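Open day at Brosside: two hands, one table
21/10/2018

I went to the Brosside open day because a flyer promised "the household robot at work" and because the tram stops right outside. I have been to enough of these things to keep my expectations in my coat pocket. Registration was on the second floor, the badge printer was down, and I spent the first stretch of the visit wearing a sticker made out to a Mr. Kramer.

The tour started with slides. Brosside rents out the building and a firm called Duvico does the development, or possibly the other way around; the two logos swapped places between slides and my question about it got a long answer with no verb in it. The software that runs the arms is called Flastari. We were told it had been trained on over 50 household tasks. I asked for the list. The list is being updated.

After that we were let into the demonstration room, which I liked much better than the slides. It has carpet and white tables, and you can stand close enough to hear the joints. They make a dry little whine when the elbow turns, a bit like a cheap printer waking up. The task on the program was "tidying and serving," which sounded ambitious for a plate and a packet.

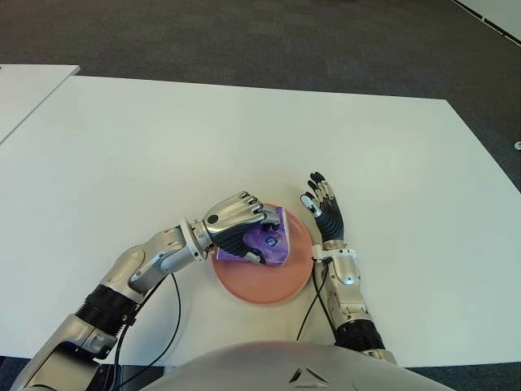 The left hand on the purple packet, the right one waiting beside the plate.

Credit where it's due: the fingers are good. They curl around soft packaging in a way I haven't seen from the two-pronged claws at other fairs, and the presenter let us feel a spare hand, which is heavier than you'd guess. But I wanted to know what happens when the packet is somewhere the robot hasn't been shown. What if it's under a newspaper? What if there are crumbs? The presenter said that generalization was "very much on the roadmap." I wrote that down and underlined it.

I also asked who was driving. At these events there is sometimes an operator copying every movement from a rig in the corner, and I think visitors deserve to be told. I was told that the system is "autonomous with supervision." How much supervision depends on the task, and for this task nobody had the figure to hand. A man next to me wanted to know the price and was given a brochure with no price in it.

The brochure does have a forecast, on page 2, that by 2041 a machine of this type will be as ordinary in a kitchen as a dishwasher. My dishwasher takes 59 minutes on the short program and doesn't need a presenter. I'd have traded that page for one honest table of attempts and failures.
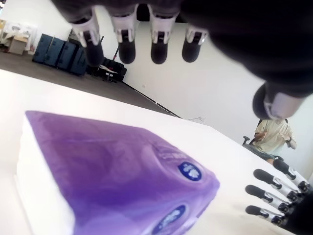

Irfan Hutapea, who was on the same tour, thought I was being unfair when I sent him a draft of this. He wrote back that a company showing a slow task in an ordinary room, up close, is already giving away more than the ones who only release edited videos, and that I would have complained about a video too. He also pointed out that I never asked how long the project has been running.

Fair enough, I didn't, and I would have complained about a video. I still say an open day should put its success rate on the wall next to the fire exit plan.

Practical notes, for anyone thinking of going. Entry is free but you have to sign up online, and the form rejects hyphens. The coffee is on the ground floor and runs out early. Large bags go in a locker that takes a coin. Questions are held until the end of the slides, so bring a pen. The next open day is in May, and I've put my name down, this time with a request for the task list in advance.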